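Leaf wallpaper with a dark red marble top – too much?
Forum: Walls, Worktops and Small Rooms
6 replies, 467 views

hatem_kamel
I'm doing up an alcove with walls on three sides. The top is going to be reddish-brown marble with white veins and I'd like a large tropical leaf paper all the way round. My sister says the two together will give people a headache. I've had a sample of the paper taped up since February and I still like it, but a sample is only so big. Has anyone here lived with a big print next to a busy stone?

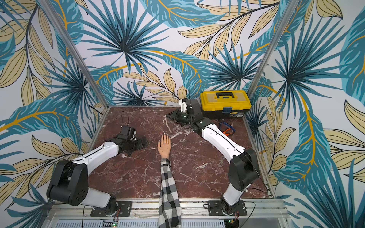 Wallpaper this large needs planning before you buy, and mine would have to turn two corners. I want a white background because the alcove gets very little daylight. The dark teal fans against the white are what sold me, and the beige leaves and yellow stems stop it going cold next to the red-brown top. What I can't decide is whether to paper all three walls or only the back one and paint the sides.

plainpaste
All three. If you paint the sides you get a picture on the back wall and two blank flaps. I did that in a hallway recess and papered over the paint within a year.

Start with a full drop centred on the back wall and work outwards. Any bad match then ends up at the front edges.

Mirta Lucero
I'd go the other way. Marble with that much veining is already a pattern. Put a plain off-white on the sides, paper the back and spend what you save on a better paste. I had leaves on three walls in my last flat and was tired of them in six months.

Also, which paper is it? Grovis and Vikia both do a big palm and they don't hang the same way. The Vikia one I used was paste-the-wall and didn't stretch. I had to soak the Grovis one and it grew on me by several millimetres – enough to throw the match out at the second corner.

hatem_kamel
The sample is Vikia. Good to know about the stretch. Mirta, was yours a small room or an alcove? I think I could put up with more pattern in something I only stand in front of.

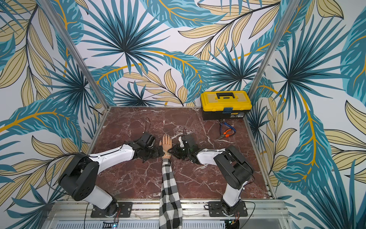
The other thing is the joint where the paper meets the stone. There's no upstand planned. I was going to bring the paper down to the top and run a thin metal trim along the edge, with a metal post in each back corner to hide the seams. The fitter at Alvarado wants to silicone straight on to the paper, and I don't fancy that.

Mirta Lucero
A bedroom, so fair point, I was looking at it from the pillow.

Don't let him silicone on to paper. It stains and you can't get it off without taking the print with it. The trim is the better idea. Stop the paper 3 mm above the stone and let the trim cover the gap.

plainpaste
Agree with Mirta on that, if not on the side walls. Posts in the corners are fine as well. You can trim each drop to the post and not worry about wrapping it round. You lose a bit of the pattern in each corner but on leaves that size you won't notice.

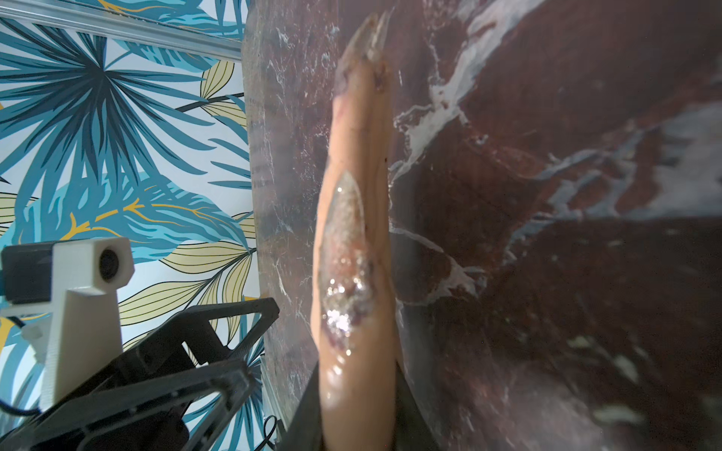
oldsashwindow
Does red marble need sealing if it's only going to be used as a shelf and a worktop?

plainpaste
Seal it anyway. Marble is porous, and dark stone shows a dull ring where something acidic has sat on it, although sealer slows stains more than it stops etching. I use the Zivgate one, two thin coats, buffed off before it dries. Drip some water on after a day – if it darkens the stone, do another coat.

hatem_kamel
Right, three walls it is, sorry Mirta. I've priced the whole job at £729 without the stone. Order of work as I have it now, shout if anything is wrong:

1. Line all three walls and leave them to dry out fully.

2. Fit the stone and seal it, then cover it with card and an old sheet.

3. Hang the back wall from the centre, then the two sides, each trimmed to its corner post.
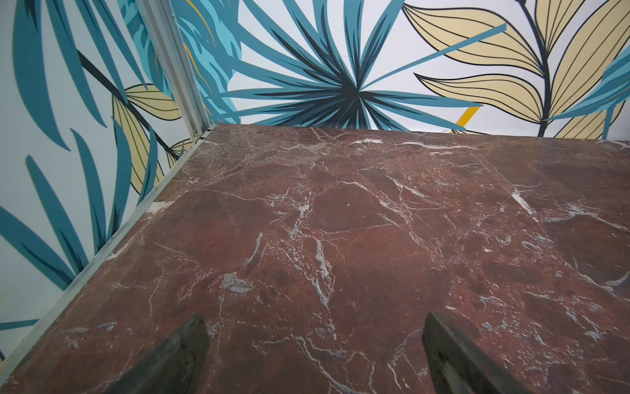 4. Fit the metal trim along the bottom edge once the paste has gone off.

Mirta Lucero
I'd fit the posts before step 3 if you're trimming to them. You haven't got them in the list at all. Otherwise fine, and I still say you'll be painting those sides by next year.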